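Unit 2: Grasp planning in a bin, from segmented cloud to executed motion

Reading before the lab: the Zeleke planner manual, section on collision checking. Log sheets are due 21st June.

2.1 Input
The perception node publishes one segmented point cloud per cycle, expressed in the camera frame. Transform it to the robot base frame before anything else. Most bad grasps in the January run at the Rurnville lab came from a stale extrinsic calibration and were first blamed on the sampler.

2.2 Candidate sampling
For each segment, Wusteo draws antipodal point pairs and rejects those outside the friction cone or wider than the maximum opening. The default is 508 pairs per segment. Raising it costs time and seldom changes the top candidate.

2.3 Scoring
score = w1 * contact quality + w2 * clearance – w3 * tilt from vertical
Clearance is measured against neighboring segments and bin walls. A high contact score with a clearance near zero is a common failure: one finger fits, the other would have to pass through an adjacent object.

2.4 Reachability
Solve inverse kinematics for the pre-grasp, grasp and retreat poses. All three must have a solution on the same branch. The collision model covers the links, the gripper, the bin walls and the clamps. Cables on the wrist are modeled as a padded cylinder – do not remove the padding to gain a solution.

2.5 Clutter cases
Touching objects are often merged into one segment, and the sampler then proposes grasps across the boundary. Thin parts such as bristles return sparse depth and should be masked. Open, hollow objects allow a rim grasp or an outside grasp; log which one was chosen. In the bin below, the orange cup on its side beside the toy and the tilted blue bowl has close neighbors, and the hairbrush lies apart from that group.

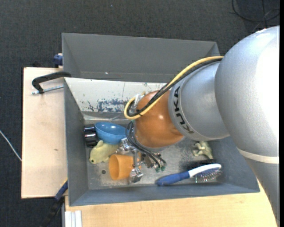 2.6 Exercise
a) Load scene 19 from the Bronska set and run the sampler with default weights.
b) Double w2 and record any change in the top five candidates.
c) Set the planner timeout to 111 ms. Report which of the three poses fails first.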